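# Moving to Steltville, month one

We've been in Steltville since September, and I'm writing this on my lunch break while the boxes at home stay exactly where they are. 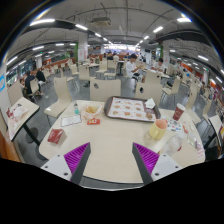 So how long does it take to feel settled in a new town? For me it was the library card. I walked into the Votov Street branch with my new lease, they handed me a card good for 30 books at once, and I went home grinning like a kid!

The rest is slower. I still take the 72 bus the wrong way (twice last week, and once I rode it clear out to Rusu before I noticed). The kitchen drawers make no sense yet, and my good scissors are in some box marked "misc" - we have 3 of those.

But the guy at the hardware store waved at me this morning, and I've found a walk I like along the creek. Next up is finding a dentist, so if you're local and love yours, please leave me a comment.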